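Falville Swap & Mend board > Laundry and fabric care
Thread: Does vinegar set the dye in jeans or is that a myth?
Started by jovita_montes, January
14 replies, 985 views

jovita_montes
OK so my aunt swears by soaking new jeans in white vinegar before the first wash so they never fade. I've got a dark pair coming and I'm scared to touch them. My old ones went pale in one summer. Does it do anything??

cornel_c
Nope. Indigo doesn't bond like other dyes, it mostly sits on the outside of the yarn and rubs off. Vinegar can't glue it down. Your kitchen will smell like pickles and that's all you'll get.

EstrellaA
Gonna disagree with Cornel here. I did it with two pairs from the Rutotside outlet and they stayed darker than my sister's, same brand, same size. Maybe it's the cold soak doing the work, but something is!

cornel_c
Or your sister wears hers more. Cold water, inside out, hang them up. Done.

higinio_b
I like faded anyway. All this fuss to keep them dark when the light ones go with everything (and you can bleed nothing onto your couch).
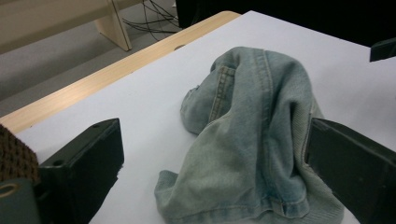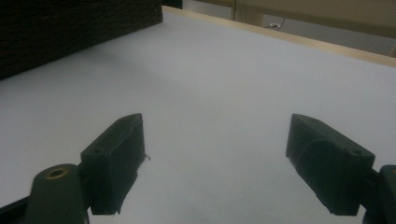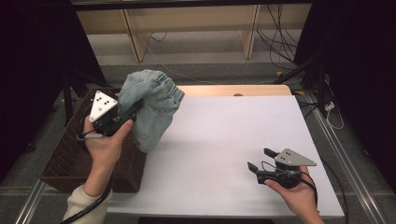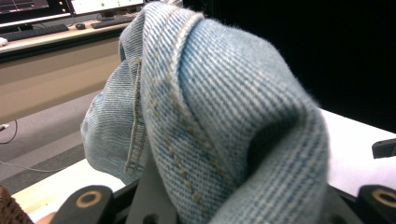

jovita_montes
Fair, but I want these ones dark, lol. What about the dryer, is that as bad as hot water?

aldana.b
It's pretty rough on them. The tumbling scrapes color off along the seams and hems, so those go white first, and the heat kills any stretch in the fabric. Mine get hung by the waistband over the tub overnight.

EstrellaA
Agree on the dryer. Also watch your spin speed, my machine goes down to 600 and I leave it there for jeans. At 900 they came out with creases that faded into stripes.

cornel_c
Now the spin speed I'll give you. Creases are where you lose it.

higinio_b
My mom in Xolalpa washed everybody's by hand with bar soap and dried them in full sun. Faded like crazy, lasted forever. Just saying.

aldana.b
Sun is the worst for color, Higinio! Shade, please.

jovita_montes
Going with cold, inside out, low spin, shade. Might do one leg in vinegar to settle it for you two.

cornel_c
Please don't do one leg.

EstrellaA
Please do one leg!!

Share (6) | Report thread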